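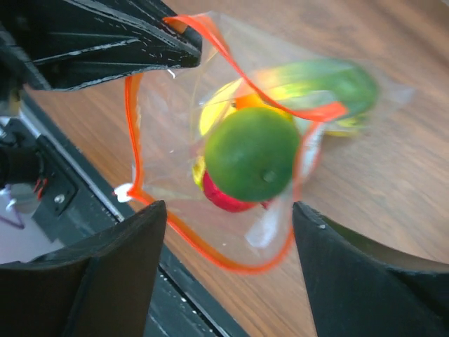 Preguntas frecuentes sobre la envasadora al vacío doméstica Siltar 116

Última actualización: 29 de mayo de 2019

En esta página se recogen las consultas que el servicio de atención al cliente de Siltar recibe con mayor frecuencia acerca de la envasadora al vacío de sobremesa modelo 116 y de sus accesorios. Las respuestas no sustituyen al manual de instrucciones que acompaña al aparato. En caso de discrepancia entre ambos textos, prevalece el manual.

ANTES DE LA COMPRA

¿Qué incluye la caja?

El aparato se suministra con el cable de alimentación, la manguera para recipientes rígidos, un rollo de película gofrada, un juego de bolsas precortadas, una junta de espuma de repuesto y el manual en español, portugués y francés. Los recipientes rígidos de la serie Marikar se venden por separado.

¿Qué diferencia hay entre el modelo 116 y el modelo 113?

Los dos modelos comparten la bomba y la barra de sellado. El 116 incorpora la función de vacío por pulsos, el cajón portarrollos con cuchilla y la toma para manguera. El 113 carece de estas tres prestaciones y únicamente admite bolsas gofradas. Las juntas de espuma son idénticas en ambos casos; la bandeja de goteo, en cambio, no es intercambiable.

¿Puede utilizarse en un establecimiento de hostelería?

El modelo 116 está concebido para uso doméstico. Su utilización en bares, restaurantes, obradores o comercios queda excluida de la garantía comercial. Para estos usos, Siltar dispone de la gama Ombridge, con bomba de servicio continuo, cuyo catálogo puede solicitarse en cualquier punto de venta autorizado.

¿Se puede empotrar o guardar en posición vertical?

No debe empotrarse, ya que las rejillas posteriores han de quedar libres durante el funcionamiento. Puede guardarse en vertical sobre el lado opuesto al cable, siempre que la bandeja de goteo esté vacía y seca y que la tapa quede sin bloquear. Si se almacena con la tapa bloqueada, la junta se deforma y pierde estanqueidad.

BOLSAS Y RECIPIENTES

¿Es obligatorio emplear bolsas de la marca?

No. El aparato admite bolsas gofradas de otros fabricantes, siempre que estén indicadas para envasado al vacío por aspiración externa y que su anchura no supere la de la barra de sellado. La garantía cubre los defectos del aparato con independencia de la bolsa utilizada, pero no los daños causados por película fundida sobre la barra.

¿Sirven las bolsas lisas?

Las bolsas lisas por ambas caras están destinadas a envasadoras de campana. En un aparato de aspiración externa, las dos láminas se adhieren entre sí antes de que salga el aire y el vacío resulta insuficiente. La barra sí puede cerrarlas en la posición "Solo sellar", por ejemplo para galletas, cereales o frutos secos.

¿Y las bolsas con cierre de cremallera?

Las bolsas corrientes con cremallera no deben colocarse en la cámara: el perfil del cierre impide que la tapa ajuste y puede marcar la junta de forma permanente. Las bolsas con cremallera y válvula se vacían mediante la manguera y el adaptador plano, que se adquiere como accesorio. Antes de conectar el adaptador conviene recorrer el cierre con los dedos en ambos sentidos y comprobar que no haya restos de alimento en la ranura.

¿Pueden reutilizarse las bolsas gofradas?

Las que hayan contenido alimentos secos pueden lavarse, secarse por completo y volver a utilizarse, cortando la franja del sellado anterior. No deben reutilizarse las que hayan contenido carne, pescado, huevo o alimentos grasos, ni las que se hayan calentado en el microondas.

¿Qué recipientes rígidos son compatibles?

Son compatibles todos los recipientes Marikar con tapa de válvula central. Los recipientes de la antigua serie Holtstead, retirada del catálogo, requieren el adaptador cónico y no deben utilizarse si la tapa presenta grietas o ha perdido la flexibilidad.

USO DEL APARATO

¿Cuánto espacio debe quedar libre en la bolsa?

Es preciso dejar vacía la parte superior de la bolsa hasta la línea grabada en la bandeja. Si el alimento sobrepasa esa línea, la boca no queda plana sobre la barra y el sellado presenta pliegues por los que vuelve a entrar el aire.

¿Cómo se envasan frutas y hortalizas blandas?

Deberá utilizarse la función de pulsos, que permite detener la aspiración antes de que el producto se aplaste. Las piezas muy delicadas, como las frambuesas o las rodajas de tomate, pueden congelarse previamente extendidas en una bandeja. Las hortalizas que vayan a congelarse para su consumo posterior suelen conservarse mejor si se escaldan, se enfrían y se secan antes de introducirlas en la bolsa.

¿Qué alimentos no deben envasarse al vacío?

No deben envasarse en crudo los ajos ni las setas frescas, y tampoco los quesos de pasta blanda con moho. El vacío no esteriliza los alimentos ni sustituye a la refrigeración: todo producto perecedero debe mantenerse en el frigorífico o en el congelador una vez sellado.

¿Pueden envasarse líquidos?

Las sopas, salsas y caldos deben congelarse primero en un molde y envasarse ya sólidos, o bien introducirse fríos en un recipiente rígido. El líquido aspirado se recoge en la bandeja de goteo; si esta se desborda, el agua puede llegar a la bomba. Los daños por entrada de líquidos no están cubiertos por la garantía.

El aparato se ha detenido y parpadea el indicador rojo. ¿Está averiado?

En la mayoría de los casos se ha activado la protección térmica. Desbloquee la tapa, déjela abierta y espere a que el indicador se apague antes de reanudar el trabajo. Si el indicador sigue parpadeando con el aparato frío, desenchúfelo y póngase en contacto con el servicio técnico.

La bolsa pierde el vacío al cabo de unas horas. ¿A qué se debe?

Revise en primer lugar el sellado, que debe formar una banda continua, sin arrugas ni puntos lechosos. Las causas más habituales son la grasa o la humedad en la boca de la bolsa y las perforaciones producidas por huesos, espinas o pasta seca. Algunas hortalizas frescas, entre ellas el brócoli y la coliflor, desprenden gases de forma natural y aflojan la bolsa aunque el cierre sea correcto - el escaldado previo reduce este efecto.

LIMPIEZA Y MANTENIMIENTO

¿Qué piezas pueden lavarse en el lavavajillas?

Únicamente la bandeja de goteo, en la cesta superior. Las juntas se extraen y se lavan a mano con agua templada y jabón neutro. El cuerpo del aparato se limpia con un paño ligeramente húmedo, siempre desenchufado y con la barra fría. No deben utilizarse disolventes, lejía ni estropajos abrasivos.

¿Cuándo hay que cambiar la junta de espuma?

Cuando aparezcan cortes, zonas aplastadas que no recuperen el grosor o dificultades repetidas para alcanzar el vacío. La junta nueva se coloca a presión en su alojamiento, sin adhesivos y sin estirarla.

GARANTÍA, ENVÍOS Y DEVOLUCIONES

¿Qué garantía tiene el producto?

La garantía comercial es de 2 años desde la fecha de entrega y se suma a los derechos que la legislación reconoce al consumidor. Para hacerla valer basta con presentar la factura o el justificante de compra. No cubre las juntas, la cinta antiadherente de la barra ni la cuchilla, consideradas piezas de desgaste.

¿Dónde puede comprarse y repararse el aparato?

La red Siltar cuenta con 1.671 puntos de venta autorizados, en los que también se recogen aparatos para su envío al servicio técnico. El aparato deberá entregarse limpio, sin restos de alimento y con su cable - no es necesario incluir bolsas ni recipientes, salvo que la incidencia se refiera a ellos.

¿Cómo se tramita una devolución?

La solicitud se presenta desde el apartado "Mis pedidos" o en el establecimiento donde se efectuó la compra. Por razones de higiene, no se admite la devolución de rollos y bolsas cuyo precinto haya sido abierto, salvo defecto de fabricación.

¿Habrá existencias del adaptador plano?

El accesorio se encuentra temporalmente agotado en la tienda en línea y volverá a estar disponible en junio. Los clientes que lo deseen pueden activar el aviso de disponibilidad en la ficha del producto.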